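Section 4 – Sorting Your Bedding Before the First Wash

Your new Durnidwood linen set has had a long trip to reach you, so give it a little time before it goes on the bed. Tip everything out together, duvet cover and all, and don't worry about the heap.

1. Pull the plain white pieces out first. Take each one by a corner and lift slowly, so the folds open under their own weight.

2. Feel along the edges for loose threads and snip them – please don't tug. 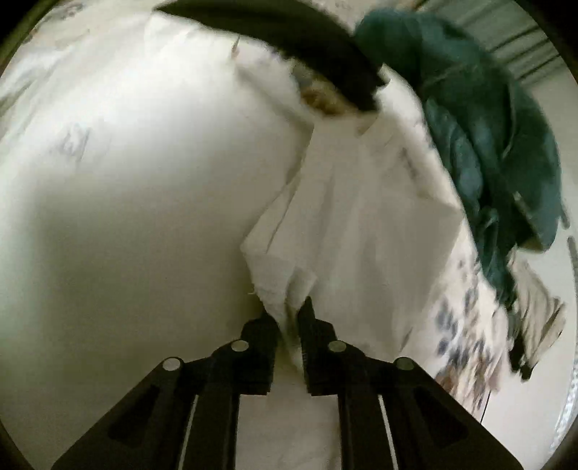
Fig. 7. Holding a white piece by its corner.

3. Put the whites in one pile and the prints in another. Turn the duvet cover inside out and fasten it, or every sock in the house will end up in there.

Note: The Bensaid mesh bag holds two pillowcases comfortably. Three will go in, but they come out terribly creased.

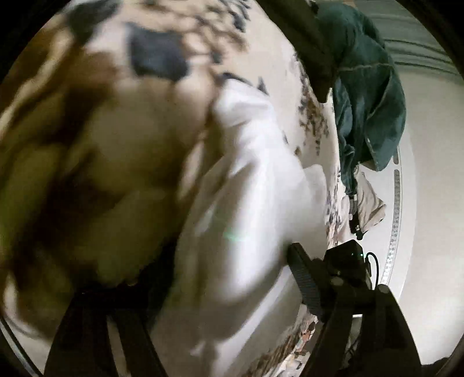 Printed covers need a bit more patience than plain ones, and we suggest a gentle cycle for the first wash. Sort by the background color as well as by the pattern. A cream cloth with dark, leaf-like shapes can go in with other pale prints, but keep a long white piece like the one folded down the middle for the white load.

4. Wash each pile separately, with no bleach.

Caution: Do not tumble dry printed covers on high.

Care notes by Zorica Dimitriou, Hivside Home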